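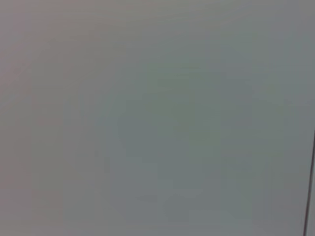 Home Explore Notifications Lists Profile

Repainting the utility room at Dandgate, thread. The Jendura primer went on in December and the topcoat is still undecided. Matte pale gray is the reference: no glare, and the tone drifts from a faint rosy gray to a cooler, slightly greenish or bluish one.

Melum sells a gray in 500 ml tins. Two tins per coat on these walls — 17 minutes of rolling each.

Satin wipes down better but shows every roller lap. Staying with flat.

Second coat 2025-04-29. Masking tape comes off before it cures.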